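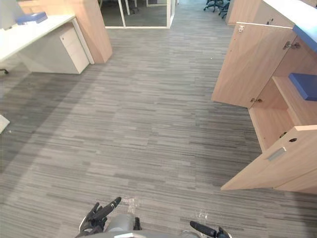 TRONDEMBERG, 02/08/2022 – Dritell, the office furnishing company, today announced the completion of refurbishment work at its Trondemberg office. The project replaced the flooring and desks across 1058 square meters of open-plan space and was carried out over two phases while staff continued to work in the building.

The main work area is now laid with carpet tiles in mixed grays, from light gray to charcoal, with wide aisles between the rows of desks. Single tiles can be lifted and changed when they become worn or stained, so a row of desks does not have to be cleared for a repair. A total of 1774 tiles were fitted, and a further 100 are held in storage.

White desks with long tops have been installed, with white mobile drawer pedestals that lock and can be moved between positions. Upright panels in a pale wood finish divide parts of the floor. The layout provides 73 workstations.

"Our staff asked for more room to walk between desks and for storage they could lock," a Dritell spokesperson said. "Both requests were part of the plan from the beginning."

The layout was drawn up by the design practice Gunawardena. Flooring was supplied and fitted by Kullex, which also collected the old carpet for recycling.

Meeting rooms on the same floor will be refitted later in February. Visitors should continue to use the main entrance during that work.

About Dritell

Dritell supplies desks, storage and partitions to offices and public buildings.

Media inquiries: Dritell Press Office, Trondemberg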